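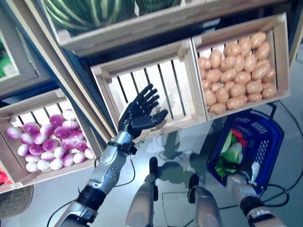

April 2018

Produce stand, notes on crates and layout

Started again on the stepped stand after leaving it alone over the weekend. Bogdan wants the layout settled before the Garrido order goes in, so most of this is about which crate sits where and what goes in it.

Top level: watermelons, in the wide crate. No change planned. Bình asked whether they would be better at the bottom on account of the weight, and for a shop floor I would say yes, but the wide crate only fits the top level as the stand is built now. If we recut the lower supports it could move. Leaving it for the present.

Next level down: potatoes on the right, empty crate next to them. The potatoes are heaped to the rim, and that is as high as I want them. They are small ones and they roll. Last time somebody topped the crate up past the rim and I was picking potatoes out from under the bench until lunch.

The empty crate is the open question. Options so far:

Onions. Châu's choice. Dry, cheap, keep well. Skins shed through the slats and end up on whatever is below.
Carrots. Would look good near the turnips. They go limp in this room in a few days unless we keep them somewhere cooler overnight.
More potatoes, a bigger kind. Easy, but then people can't tell the two crates apart from across the room, and we would have to label them.
Leave it empty. Shih-chieh likes having one spare crate to sort into. I see the point, but an empty crate in the middle of a full stand looks like we sold out of something.

I lean toward onions with a sheet of brown paper laid in the bottom. Will try paper tomorrow and see how it sits over the gaps between the slats. The gaps are wide enough that small stuff is no good in there without a liner anyway.

Turnips: staying on the left. The purple tops carry the color for that whole side and you can pick them out from the door. Bảo went through them this morning and pulled 3 that had gone soft near the root. The rest are firm. He put the bad ones in the compost pail, which needs emptying – please, whoever is last out.

Crate notes

The crates are the Tororen slatted type, unfinished. I ran a hand along the rims and got one splinter, from the front edge of the potato crate. Sanded that edge by hand and wiped it down. The wide crate's rim is fine. No oil or varnish on any of them as long as they hold food.

Bogdan measured the inside depth at 38 cm front to back for the Zustiretti sample crate, which is deeper than we need. A deep crate takes far too much stock to look full. If we do end up using them, put a false bottom in, a scrap board on two blocks, and fill from there. Châu has done this before with apples and says to slope the board toward the front.

The price from Garrido only makes sense if we order 60 crates. We do not need that many. Trultar might split the order with us, Shih-chieh is going to call them. If they say no, we stay with Tororen and pay a bit more for each crate.

The round basket: keep it down low on the left. It is too light to stay put on a sloped level when people reach past it.

To do

Empty compost pail.
Brown paper liner in the empty crate, check how it lies.
Buy onions, one sack, yellow.
Check the other crate rims for splinters, mainly the turnip one, which I did not get to.
Ask Bình about recutting the lower supports. Not urgent.
Shih-chieh to call Trultar.

Added later: Bảo points out that onions and potatoes should not be stored side by side for long, as the potatoes sprout sooner. They would share a divider board here. Fine for a day or two on display, but we would have to take one or the other off overnight. That puts carrots back in the running. Will ask Châu before buying anything.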